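Gallery: Carry and Clear Tasks, Simulated Runs

Household work gets discussed as if it were one problem. For this page we kept to a single kind of chore: pick up things of awkward shape, one per arm, and take them somewhere else. No folding, no wiping, no cooking. Everything on the page was run in simulation with a two-armed robot, under the task set Kalkidan Hailu wrote for the Puven project. Thabiso Moodley did the scoring.

The rules are short. A run starts with the objects within reach and ends when both have been put down in the target area, or at 14 minutes, whichever comes first. Each task is tried with 3 layouts. A dropped object may be picked up again, but the time keeps running.

Passages are harder than open rooms. A person carrying a board down a hallway turns it lengthwise without thinking about it. A planner has to be told that the board is now part of the robot, that it sticks out past the hand, and that the wall on that side is closer than it was before the pickup.

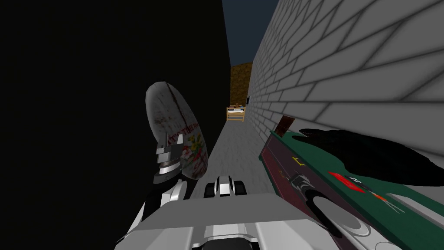

A light gray brick wall on one side, a black wall on the other. Rounded white object in the left gripper, long green board at the right.

Two-handed loads also take away the usual remedy for a bad grip, where the free hand steadies the object while the first one lets go and tries again. With both grippers busy, the only way to correct a grasp is to set something down. The current planner does this late or skips it. Hailu's note on the subject, from the Wednesday review, asks for a put-down check before every turn — it has not been added yet.

Contact with walls is scored separately from drops. Light contact costs nothing, as it would in a real hallway with a real laundry load. Contact that moves the object in the grip costs two points, and most of the lost points in the Forby layouts came from there. The Ratanaporn layouts are wider and lose their points at the put-down instead.

On the question people write to us about, whether a machine can do this at home yet: for single rigid objects on a clear floor, we would say nearly. For two objects of different shape in a narrow space, no. Speed is the smaller part of it. A slow robot that finishes can be left to work while the house is empty, and a slow robot that gets stuck between two walls with its arms full needs someone to come and unload it.

Simulation flatters the results in known ways. Friction is the same everywhere on a surface, and the objects do not flex. We expect lower scores on hardware and will list them separately. The Flirkia task set, which adds doors, goes up in January.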